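Dry-spell checklist for the Probert allotments, with comments

Walked on a warm morning in June, starting at the Wevport gate and finishing at the pond, or at what the site map still calls the pond. Items are marked OK, WATCH or DO IT NOW. Comments are mine. Last year's form had a box for "general remarks" and everyone wrote "dry" in it, so this year each line gets its own space.

WATER SUPPLY

1. Standpipes working, no drips
WATCH. The one by the gate drips. It was reported last summer and the summer before, and there is now a very healthy dock plant underneath it. New washer needed. The dock can fend for itself.

2. Hoses rolled up and off the paths
DO IT NOW. Found 3 lying across the main path in long grass, one of them green. If you have never met a green hose at walking pace with a full can in each hand, I don't recommend it.

3. Trigger nozzles fitted
OK on the lower plots. On the upper plots a thumb over the end remains the preferred technology.

4. Shared tank level
WATCH. The Vistell tank was down to roughly a third. The float gauge says full. It said full all through last August as well, when you could have stood in the tank in slippers. Use the dipstick hanging inside the hatch and write the reading on the board.

5. Tank lid closed and latched
OK. Lid shut, latch stiff but holding. Please put the latch back after dipping. A small child can lift that lid when it's loose, and so can a fox.

6. Water butts covered
WATCH. Mostly good. Several have a board balanced on top with a brick, and the brick stays put until somebody reaches for it. Proper lids are in the store, size marked on the rim in felt pen. Anything under a downpipe needs a mesh over the hole too. Leaves get in, then mosquitoes, then complaints.

SOIL AND PLANTS

7. Soil moisture checked at a hand's depth
WATCH. Upper plots dry all the way down. Lower plots damp below the first couple of inches. Rain the night before had wetted the top just enough to look convincing, and I watched two people go home pleased. Push a trowel in before you decide.

8. Mulch down on bare beds
Mixed. Bark pile by the store is for everyone. It is not for everyone's front garden.

9. Young trees watered
DO IT NOW. The plum and both crab apples along the hedge are dropping leaves, and the tips on the plum have gone crisp. Slow soak at the roots, one can at a time, evening if you can manage it. The big ash has thin patches at the top and should be looked at by someone who knows ash trees. I know what one looks like, and there my knowledge ends.

10. Signs of pests on stressed trees
WATCH. Small round holes in the bark of the dead cherry. Beetles do like a thirsty tree. Cut wood from it is to be taken off site and not stacked against the living ones, where it is currently stacked.

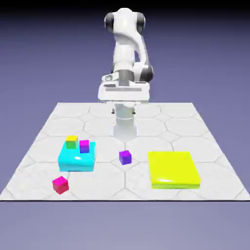 Can I water in the middle of the day if that's the only time I can get here?

Plants will cope with it, though you'll lose more to the air than you would early or late, so aim the water at the soil and go slowly. Leave the sprinkler at home in any case. The rule on those is the same at noon as at night.

FIRE

11. Bonfires
None lit, none allowed until further notice. One heap behind the compost bays has grown a good deal since my last walk and has a chair on it. Whoever is looking forward to that heap will have to go on looking forward.

12. Grass cut back from sheds
DO IT NOW on the hedge side. It is waist high and the colour of toast. Strim early while there's dew on it, and rake it up afterwards.

13. Fuel cans stored out of the sun
WATCH. One can on a south-facing windowsill, next to a tomato. Moved to the store. The tomato was left where it was.

14. Beaters and buckets by the gate
WATCH. Should be 4 beaters, found 3. Buckets present. One had seed potatoes in it.

15. Gate opens fully for a fire engine
OK after some shoving. The Caltov padlock turns, and the spare key is where it should be. Keep cars off the turning space, including for "just 30 seconds".

POND AND DITCH

16. Pond level
WATCH. Low, with a wide rim of cracked mud. Newts seen under the planks, so leave the planks alone. Don't top up from the mains unless the water has sat in a butt for a few days first.

17. Ditch clear for when it does rain
DO IT NOW. Blocked at the culvert with hedge trimmings and a football. Hard ground sheds a downpour like a tin roof, and plot 97 was under water for half of last September, having been under dust for all of August.

NEXT WALK

After the first proper rain, or at the end of the month if there isn't any. Bring a trowel and decent shoes. The missing beater can be left by the gate, no questions asked.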